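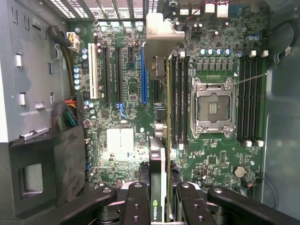 Surnum

Surnum is a single-player railroad dispatching game for desktop computers, developed and published by the studio Clodico. The player controls signals and switches on a fictional mountain line and moves trains between stations without causing a collision or a deadlock. The game was designed by Dagmar Slanina, who also wrote most of the simulation code. The music and station announcements were recorded by Matúš Ševčík.

Gameplay

The main view is a schematic track diagram. Each section of track is shown as a line that changes color when it is reserved, occupied or out of service. Trains are shown as short blocks carrying a train number. The player sets a route by clicking an entry signal and then an exit signal. If the route is free, the switches move and lock, and the signal clears after a delay that depends on the age of the equipment at that station.

The campaign consists of 25 shifts on the line between Jurkmont and the border yard. Early shifts take place at a single passing loop. Later shifts add freight trains too long for some loops, banking locomotives that must return downhill, and track gangs that ask for possession of a section by telephone. Telephone calls are answered by choosing a reply from a list. A reply given in error can be withdrawn only before the receiver is put down.

Scoring is based on total delay. Each passenger train has a weight of 3 and each freight train a weight of one, so that a short delay to a passenger train costs more than the same delay to a freight. Passing a signal at danger ends the shift. There is no time compression in the campaign, although the free mode allows the clock to run at double speed.

Interlocking types

Stations in the game use one of two kinds of interlocking. Mechanical boxes require every lever to be moved in the correct order, and an incorrect lever is held by its lock. Relay boxes accept a whole route at once but can suffer track circuit failures in bad weather. The station at Jurkmont begins the campaign as a mechanical box and is converted to relay operation in shift 14. Levers already reversed at the end of the previous shift are carried over.

Technical characteristics

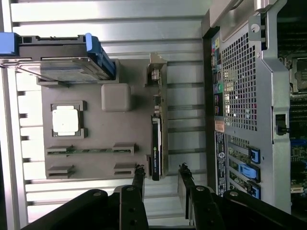 The game runs on the Šimek engine, which Clodico wrote for an earlier timetable editor. Train movement is calculated in fixed steps on a single thread, and the result does not depend on the display rate. Saved games therefore store only the starting state and the list of player inputs. Processor speed is the main limit on large maps. The demand on graphics hardware is low, and a slim graphics card is of more use for driving a second display than for the simulation itself. The line diagram can be spread over two displays, with the timetable graph on the second.

The installed game takes up 800 megabytes, most of it uncompressed audio. Replays are small in comparison, but the engine keeps a full event log for every shift in the free mode, and these logs are not deleted automatically. The log folder can be moved to another drive in the settings file. The path must not end in a slash.

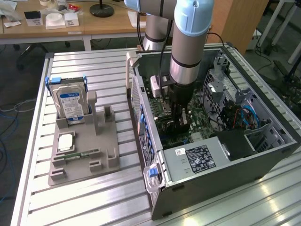 Hard drive upright in a gray tray, beside an open desktop tower.

Map editor

The editor included with the game uses the same diagram view as the campaign. Track is drawn on a square grid and signals are attached to grid points. A map may contain up to 41 stations. Gradients are entered as numbers for each section and have no visual form apart from a small arrow. The editor checks for signals without a valid exit but does not check whether a timetable can be worked.

Version 1.2, released in October, added copying of station layouts between maps. Maps saved in this version cannot be opened in earlier ones.

Known issues

A freight train divided in a loop may keep its original length in the timetable graph. Loading the shift again corrects the graph. In the relay boxes, canceling a route during the approach locking period leaves the exit button lit until the next route is set. Neither fault affects the score.

See also

Interlocking
Timetable graph
Train dispatcher

Comments

pointsman_k
The weight for freight changes to two in the last four shifts, could someone add that. It's in the shift briefing.

Orla
Does the second display work if the two screens have different resolutions? Mine puts the timetable half off the side.

pointsman_k
Orla, set both to the same scaling and restart the game. Worked for me on 1.2.

tallow
Still stuck on shift 14. I left the yard levers reversed and now I can't get the 6:10 out.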